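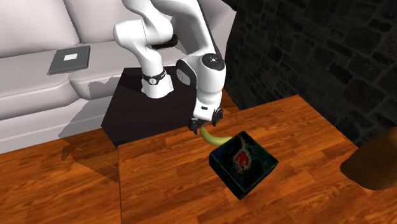
When should a child start getting an allowance?
Most families I talked to began around first grade, once the kids could count coins and had something they wanted to buy.

Kathleen Kinsella started a little sooner with her twins, and she still laughs about the first month. One of them spent every cent on stickers by lunchtime. The other kept his quarters in a sock and wouldn't let anyone near the dresser – not even to put away clean laundry!

What I love about her system is how plain it is. Allowance comes out after dinner on the same night each week, chores are a separate thing, and the kids decide what happens to the money. In April her son emptied the sock for a $24 kite (string sold separately, to his great outrage) and flew it until dark.

Najwa Farah does it differently. Her three have a shared jar on top of the fridge, and everybody votes on how it gets spent. Last year it paid for a night of mini golf and a truly enormous pizza. Her oldest, who is nine, runs the meetings with a wooden spoon for a gavel and keeps the minutes in crayon.

I came home from Najwa's kitchen so fired up that I washed out a pickle jar that same evening. My daughter put in two dimes and a button, and she has already asked when we vote.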